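We use cookies to keep you logged in and to count visits. Accept all | Manage settings

Lillurham Robotics Club forum > Student projects > Cloth folding, hand-held grippers

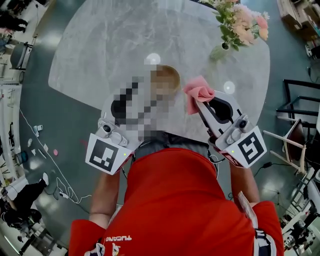

Pink cloth in the right gripper, marker cubes on both.

geneo_build
Second years are on cloth folding this term. We record the fold by hand with the two grippers, then train on the recordings. Target is 398 good runs by the end of February and we have 85. The main problem is the marker cubes. When the wrists turn inwards at the end of a fold, tracking drops on one side and the run is no use. Has anyone got round this?

voda16
What are you counting as a good run? If you bin everything with a dropout you will never get to 398. We kept anything with a gap under 4 frames and filled it in afterwards. Made no difference to the result that we could see.

marinho_lab
I'd disagree with that. We filled gaps last year and the arm learned a little twitch right where the gaps were. Took us ages to find. Bin them and fold with your elbows further out.

voda16
Depends how you fill them. Straight line between two points will do that, yes. We used a smooth curve.

tinwhistle
I'd look at the table before anything else. Pale grey marble pattern, and you can see two round light reflections in it. Put a plain matt cloth over it and try ten runs.

geneo_build
Tried a tablecloth in the first week. The pink cloth drags on it and the fold comes out different – the grippers pull the whole lot along. Might try card taped down.

marinho_lab
Card is fine. Tape all four edges or it lifts.

oddsocks
Could you move the flowers as well? If the vase is there in every run the model may get used to it, and then it won't be there on demo day.

geneo_build
We want a few things on the table so it copes with clutter. They should change between runs though, fair point.

voda16
Agree with leaving clutter in. Just write down what was out for each batch.

geneo_build
Will do 16 runs on card with elbows out, no gap filling, then 16 the old way, and post the dropout numbers for both.

marinho_lab
Same person for both sets please, otherwise it tells you nothing.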